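How Do You Teach a Robot to Clear a Table?

228 shares | 14 comments

A robot does not know what a bottle is. It does not know that bottles go in a tray or that a jar can tip over. Somebody has to show it.

One way to show it is called teleoperation. That is a long word for driving a robot by remote control. A person holds a pair of handles, and when she squeezes them, the robot's fingers close. When she moves her hand left, the robot's arm moves left too.
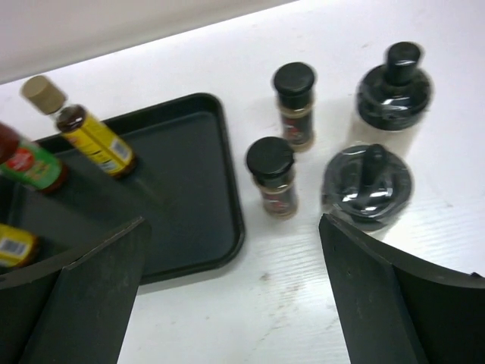

Lilian Nzioka drives the robot at our Girkgate lab. She does the same job many times, and she changes it a little each time. A jar might start closer to the tray, or farther away. If the robot only ever saw one setup, it would be lost when something moved.

While she works, a computer saves everything. It saves what the cameras see and where each part of the arm is. One try at a task, from start to finish, is called a demonstration.

Round things are hard to hold. Your fingers are soft and bend around a ball. Robot fingers like these are stiff, so the driver has to line them up with care, one on each side, before she closes them. 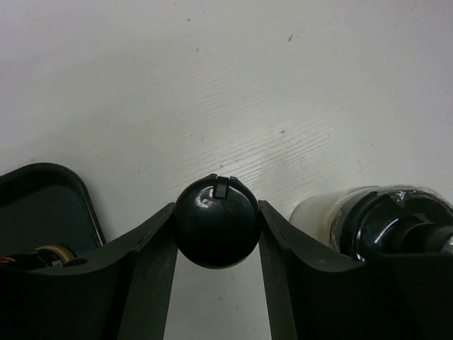
Girkgate Robot Learning Team, Kids' Pages

Then the computer studies the demonstrations. It looks for patterns, such as what the fingers do just before they close. This is called training. For one task we recorded 510 demonstrations and used 300 of them. Mistakes can be useful too, but we keep those in a separate set.

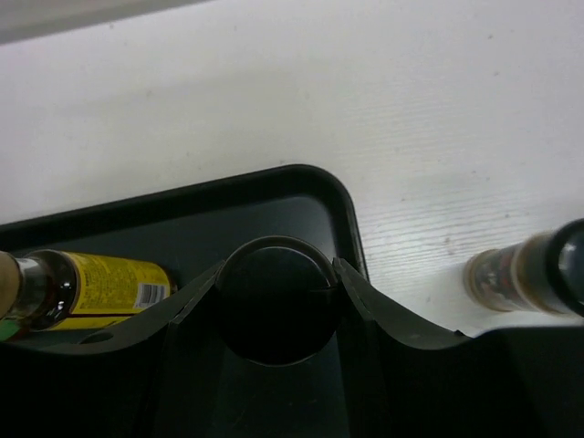
Two fingers, one round black object.

After training, Lilian lets go of the handles and the robot tries by itself. Finn Schmieder stands by the stop button. If the robot drops something, he writes down what happened, and Lilian records more demonstrations of that part.

Words to know
Gripper: the robot's hand.
Demonstration: one recorded try at a task.

Contact the Girkgate team | Copyright 2021 | Back to top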